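Okay, so I've been promising a little thread on moving my grandmother's recipes out of her old apartment and into mine, and it's Saturday and the coffee is hot, so let's go (it may run long, you know me).

She kept everything on index cards. Soups, jams, the plum cake she learned from a neighbor when they lived in Pamberg, and a whole pile of cards that only say things like "the good one, more butter." More butter than what, Grandma??

I started by typing them all up and gave that up after 11 cards. Her handwriting is half the recipe! She presses harder on the parts she means, and you lose all of that on a screen.
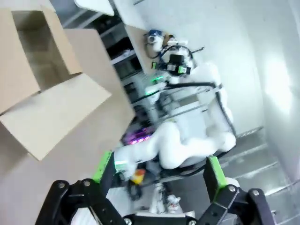
Ivana Tapia wrote back that I should scan both sides of every card, even the blank-looking ones, as her own aunt used to write the real oven temperature on the back in pencil. I went and checked, and sure enough, four of mine have notes on the back that I had missed completely.

One of them is for the plum cake. It says to let the dough sit overnight, and I have been making that cake for years without doing it, wondering why mine comes out so flat next to hers.

So the dough is resting in the fridge tonight and I'm sorting the soups next. If anybody knows what "a Sunday spoon" of salt might be, please tell me, I have three cards that ask for one.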